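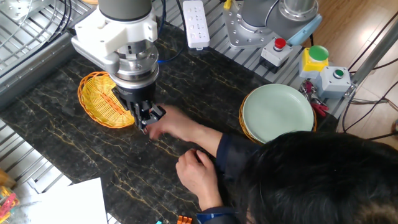
Drametti Tischkit – Datenkarte und Kurzanleitung

Stand: 22. Februar 2025
Pflege: Sorcha Buchanan, Svend Hjaltadóttir
Anbieter: Ó Dubhghaill, Abteilung Greiftechnik

Inhalt dieses Verzeichnisses

Das Paket gehört zum Drametti Tischkit, einem Mietangebot aus Roboterarm, Greifer, Aufzeichnungssoftware und einem Satz Beispieldaten. Wer das Kit mietet, bekommt die Daten dazu. Wer nur die Daten braucht, kann sie ohne Hardware beziehen, dann allerdings ohne Support.

episoden/ – Aufzeichnungen, eine Datei pro Durchgang
kalibrierung/ – Kameraparameter und Greifernullpunkt
skripte/ – Einlesen, Prüfen, Umrechnen
hinweise.txt – bekannte Fehler, bitte zuerst lesen

Umfang

Der Datensatz enthält 653 Durchgänge. Davon sind 500 für das Training vorgesehen, der Rest ist Prüfmenge. Die Aufteilung steht in skripte/aufteilung.csv und sollte nicht verändert werden, sonst sind Ergebnisse mit denen anderer Mieter nicht vergleichbar. Version 1 hatte noch eine zufällige Aufteilung bei jedem Einlesen. Das ist behoben.

Aufgaben

Alle Aufgaben drehen sich um kleine Gegenstände auf einer Tischfläche: greifen, ablegen, in einen Korb legen, aus einem Korb nehmen. Die Bezeichnungen in den Dateien sind englisch, die Kommentare der Bediener deutsch. Eine Übersetzung der Kommentare ist nicht geplant.
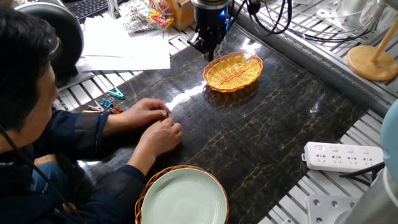

Kleinteile machen im Betrieb mehr Arbeit als der Arm selbst. Klammern und Clips sind schmal, verdrehen sich beim Ablegen und müssen vor dem nächsten Durchgang wieder gerichtet werden. Wir empfehlen, sie griffbereit neben der Arbeitsfläche zu lagern, so wie die blauen und orangebraunen Clips links auf den Metallschienen, und auf dem Tisch nur das zu lassen, was zur Aufgabe gehört. Größere Vorräte bleiben im Beutel. Für die Ablage genügt ein flacher Korb; hohe Ränder führen bei schräger Anfahrt zu Kollisionen.

Untergrund

Eine polierte dunkle Platte spiegelt Deckenlicht. Die Tiefenschätzung aus skripte/tiefe.py wird an solchen Stellen unzuverlässig. Entweder das Licht seitlich setzen oder die Maske einschalten (Schalter --maske). Matte Platten liefert Brustwood auf Anfrage, sie sind im Mietpreis nicht enthalten.

Einrichtung

1. Freigabe am Bedienteil wegnehmen, bevor jemand in den Arbeitsbereich greift.
2. Skript pruefen.py starten und die Meldung zum Nullpunkt abwarten.
3. Greiferfinger von Hand auf festen Sitz prüfen.
4. Gegenstände auslegen, Hände weg, Freigabe erteilen.

Der Nullpunkt ist nach jedem Wechsel der Finger neu zu setzen. Nach 2.000 Greifvorgängen sind die Fingerbeläge zu tauschen, Ersatz liegt im Koffer.

Bekannte Einschränkungen

In einem Teil der Durchgänge verdeckt die Hand des Bedieners den Gegenstand. Diese Dateien tragen das Kennzeichen v und können beim Einlesen ausgelassen werden.

Die Kraftwerte sind ungefiltert. Der Filter aus dem älteren Pindotano-Paket passt nicht dazu, er war für eine andere Abtastrate geschrieben.

Durchsichtige Gegenstände kommen nicht vor.

Miete und Lizenz

Die Wochenmiete beträgt 800 Euro ohne Versand. Die Daten dürfen intern genutzt und in Veröffentlichungen ausgewertet, aber nicht weitergegeben werden. Auf Englisch beantwortet Róisín Egan Lizenzfragen, auf Deutsch Svend Hjaltadóttir. Fehler bitte mit Dateiname und Versionsnummer melden. Die nächste Fassung ist für August vorgesehen.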